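Notebook, ledger sync work
28/10/2020

Nestach node, build 215. Picked up where the last entry stopped: the validator drops out of consensus when its peer list turns over too fast. Reproduced twice before lunch on the Drandwood testnet with 23 peers configured. With 19 peers it stays up. Block interval left at the default for all runs.

Log from the failing run shows the node asking for the same header range again and again. The request goes out, the peer disconnects, the request is queued for the next peer, and the old timer is never cleared. When the old timer fires it marks the new peer as slow and drops it too. Same pattern in both runs.
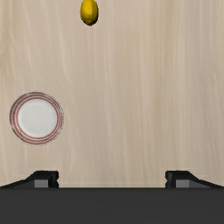

Patch is small: cancel the timer on disconnect, and key the pending table by request ID instead of by height. Kept the old table behind a flag for comparing. Also thinking about the token icons for the wallet demo, which still have no artwork. A plain wood-grain background with one yellow lemon at the top edge would do as a placeholder for the test coin – light tan behind, strong yellow in front, easy to tell from the other denominations at small size. Not urgent. Back to the timer: with the patch in, the node held for 69 minutes at 23 peers and was stopped by hand.

Memory use is still higher than I want. The pending table does not shrink after a burst. Could be the map implementation, could be us holding references to old headers. Heap dump saved in the shared folder under Mwaipopo, next to the January ones. Do not compare the two directly, the January dumps were made with the pruning option on.

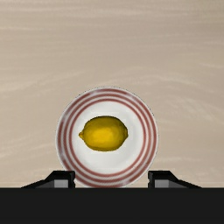 The other suspect is the signature cache. It keys on the full transaction, so a rebroadcast with a changed fee field misses every time and adds a new entry. Handholm has the same cache but keys on the hash of the signed part only. Worth copying if the license allows it. Check the header in their cache module first.

Open items:
Rerun with pruning on, same peer count.
Add a test for disconnect during a header request.
Log pending table size on each new block.
Remove the flag and old table once the long run is clean.
Ask whether Drandwood can be reset before the long run – the chain has old test transactions in it that slow the first sync.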